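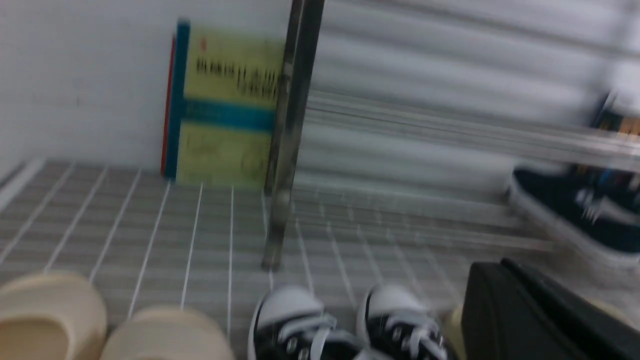 A yellow-green cover with a band of teal-blue, up against the wall.

January 6, 2022

Old schoolbooks find a new shelf in Akasberg

By Karabo Rampersad

I went over to the Nkosi building in Akasberg to pick up a parcel and came home two hours later with a geography book from before I was born. So that's how my new year is going!

The reading room on the ground floor has started taking in old schoolbooks, and if you grew up in this town you'll probably want to clear an afternoon. There are 164 of them on the shelves so far, mostly readers and arithmetic books, plus a whole row of those thin song books we all pretended to hate. You can sit and read as long as you like, and anything with a green sticker inside the cover can be borrowed for a month.

The man behind it is Johannes Oosthuizen, who taught at the Farkier school for most of his working life and who once made me copy out the rivers of the province because I'd been talking (I had been talking). He retired a few years back. When the school cleared its storeroom in October, he drove over with a trailer before the paper collectors got there.

"I only went for the atlases," he told me. "Then I saw what was under the atlases."

What was under the atlases was a lot of spelling. He showed me a speller from the old Pristach series, which anybody my age will remember for the dog that kept falling into things, and I'm not ashamed to say I read the whole thing standing up. The dog falls into a pond on page 12 and a flour barrel a bit later on. I'd forgotten the flour barrel.

Some of the books have names written inside, five or six to a book, each one crossed out by the next kid. Oosthuizen is happy to let people have a book back if they find their own name in it. Two have gone home that way already, one of them to a woman who now teaches math at the same school. I looked for mine and didn't find it, but my cousin turned up in a hygiene reader with a mustache drawn on every nurse, so I've got something to bring to the next family dinner.

The room still needs shelving. A proper run of it along the back wall would hold another 400 books, and there are boxes waiting in Oosthuizen's garage that his wife would like to see the end of - she was very clear on that point when I phoned the house. Anyone with sturdy shelves going spare can leave a note at the front desk. He's also after the second part of the Farkier history reader. He has three copies of part one, which stops just before the railroad gets here, and it's driving him up the wall.

If you're bringing books in, dry and clean is all he asks. Torn is fine. He mends them himself with paper tape at the big table, and he'll show you how if you stand there long enough. Please don't bring encyclopedias, though. He's had three offers of the same set and he's running out of polite ways to answer.

The reading room keeps the same hours as the parcel counter, and you go in through the side door. Kids are welcome and so are sandwiches, as long as the sandwiches stay at the table by the window. I'm due back with the geography book in a month, and I still haven't picked up my parcel.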